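Batch renaming scanned documents – is Sarnier worth paying for?

Forum: Paperless Office > Software

tollgate_ray
I have 3390 scanned pages sitting in one folder, all named scan0001 and up. Mostly invoices and delivery notes from when we ran the Katbridge shop. Sarnier claims it reads each page, finds the supplier name and date, and renames the file for you. The sales page makes it sound like magic, so I don't believe it. Has anyone run it on a real pile of paper?

mbarlow
Ran it in May on 700 invoices. It did well on the typed ones. Anything handwritten came back as "Unknown_Unknown", and it kept reading our own address as the supplier.

tollgate_ray
So I'd be paying to have my files named Unknown. Did you find a setting for the address thing?

mbarlow
Settings > Ignore list. Put your company name and zip code in there. It helped, but I still had to check every file by eye.

GarethHaworth
I'd push back a little. I've put 2000 files through it and the results depend on the scans. If yours are 150 dpi and crooked, no program will read them. Rescan a few at 300 and try again before you blame the software.

tollgate_ray
The originals were shredded, Gareth. I have what I have. 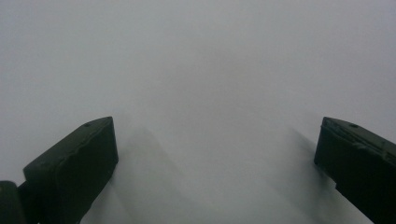 Re: Batch renaming – free options

inkwell_dee
Has anyone brought up Gakby yet? It's free, it does the same text reading, and you write the naming rule yourself. The menus are ugly and the help file is six pages long – two of those are the license.

GarethHaworth
Gakby chokes on multi-page files. It names the whole thing from page one and ignores the rest.

inkwell_dee
It did that in version 5. Version 6 has a split option under Tools. When did you last try it?

GarethHaworth
Fair enough, it was version 5. I'd still want to see it handle a mixed folder.

mbarlow
Whichever you pick, copy the folder first. Sarnier's undo only goes back one batch.

tollgate_ray
Good to know, and not a word about that on the sales page. I'll copy the Matsuda invoices into a test folder and run Gakby on those tonight. If it can't manage one supplier with the same layout every month, I'm not giving it the rest.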